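Can the machines do the chores yet? Speaker notes, Hinddale evening talk

Slides are numbered in the margin of the printout. If the clicker dies, just keep talking.

Opening. Ask who folded laundry this week. Wait for hands. Ask who enjoyed it. Then say what I came to say, early, so the people at the back can leave happy: no, not yet, and I don't think soon either. I'll spend the rest of the time on why I'm not moved by the clips you've all been sent.

Slide 2. What a clip leaves out. A clip starts when the shirt is already on the table. Who carried it there? Who emptied the dryer, turned the sleeves right side out, picked the sock out of the pillowcase? A chore is mostly those parts. Folding is the bit that looks good on a screen. Pause here, people usually laugh about the sock.

Slide 3. The Remau question. When the folks at Remau pitched us a folding cell for the linen room, I asked for one number: shirts in a row without a person stepping in. They gave me a speed instead. I asked again. The brochure had a speed in it too. Don't be mean about this, they were polite and the coffee was good.

Slide 4. Let this one sit on the screen for a bit before talking. 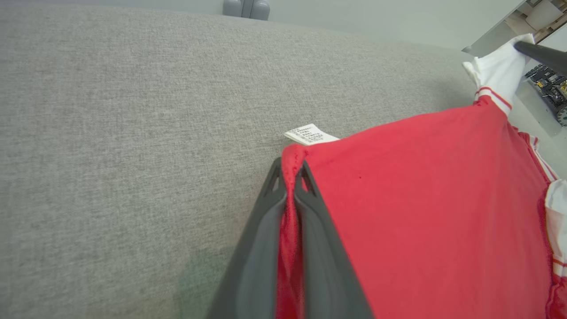

PLITCOMBE, August

Look at where the fingers are. They have a fold of the red cloth, bunched up between two flat gray plates, right by a seam with the care label sticking out. Now ask yourself what you'd want to know before moving. Is that one layer or two? Front of the shirt, or front and back together? You'd know from the feel of it. You'd rub it between finger and thumb and never notice you did. I can't tell from looking, and I've had this picture on my desk a long while.

Then the wrinkles. A box has six sides whichever way you drop it. A shirt has a new shape each time, and the trim and the sleeve end up wherever they like. People in the trade will tell you this is the hard part and they're right. My complaint is with the folks who say "hard part" and "next year" in the same breath.

Slide 5. The shop floor. Fair is fair: machines have done real work in shops for a long time. Same part, same spot, same bolt. If that's your job, buy the machine. But sweep-up, sorting the returns bin, untangling the cord somebody threw in a drawer? Those are chores too, and they look a lot more like the shirt than the bolt.

Slide 6. My home test. I've used the same one for every product that gets sent to me:
50 pieces out of a real basket, not ironed first
3 people's clothes mixed together
nobody in the room

I've yet to be invited to watch one. The Abubakar trial got closest, and they deserve credit for letting me read the log. It had 73 entries where a person reached in. Read out a few if time allows. "Moved sleeve." "Moved sleeve." "Took shirt off, put back on." (Slow down on the third.)

Slide 7. What would change my mind. A dull video. One camera, no cuts, a whole basket, the misses left in. I'd pay to see it. Also a price with the service contract included, and an answer to who comes out when it jams at 6 p.m. with the restaurant napkins due.

Someone will ask about dishwashers. Yes, a dishwasher is a machine that does a chore, and I love mine. We changed the chore to fit the machine: racks, tablets, plates that can take it. You still load it. If the folding people want to go that way and sell us square shirts, I'll listen.

Someone will also ask whether I'm just afraid of them. Say no, and that I'd give up my Saturday folding tomorrow.

Questions. Repeat each one into the microphone, the room at Hinddale swallows the back rows. Handouts are by the door, take two if you're bringing one to work.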